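Cotalport Breakfast Club: what we need before October

The breakfast club in the Madura Road hall is carrying on for another year, and numbers are up. We now serve toast and eggs on four mornings a week and got through 2,000 slices of bread last term. Thank you to everyone who dropped off loaves.

We are short of crockery. Bowls are more use to us than plates, as the little ones spill less and a slice of toast with a fried egg on top sits in one quite well. Odd colours are fine. Cups with a handle are also wanted — plastic if possible, because the tiled floor has seen off most of the china. Please don't bring any more glass jugs.

The children like the trays with animals on, and the bear one is asked for by name. If you see any similar in the charity shops, Carys Harries will pay you back up to £4 each. Keep the receipt.

Ice goes in a bowl on the table with the scoop, and children should not be using their hands. Cups go on the wooden rack after washing and are put away before the hall is locked. The rack is not to go in the cupboard damp.

Donations can be left in the crate by the Asitz Lane door at any time before noon. Nilmini Patwary keeps the list of what has come in and will let you know if we have enough of something.

The next newsletter will have the new rota.

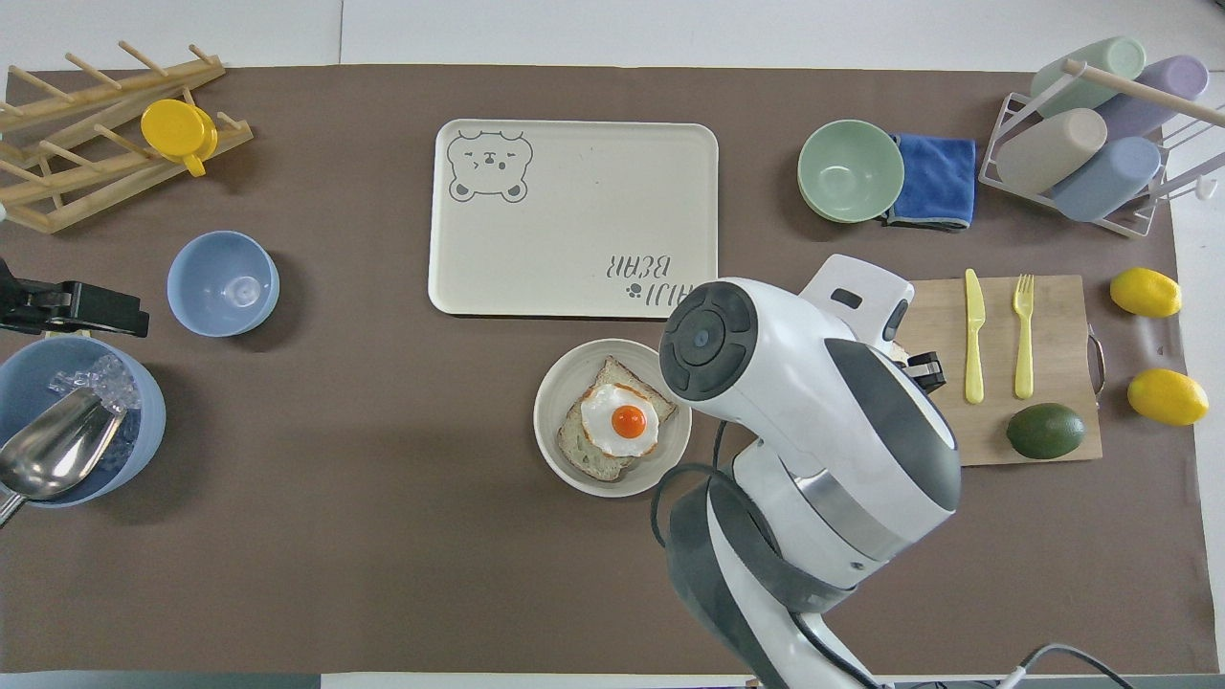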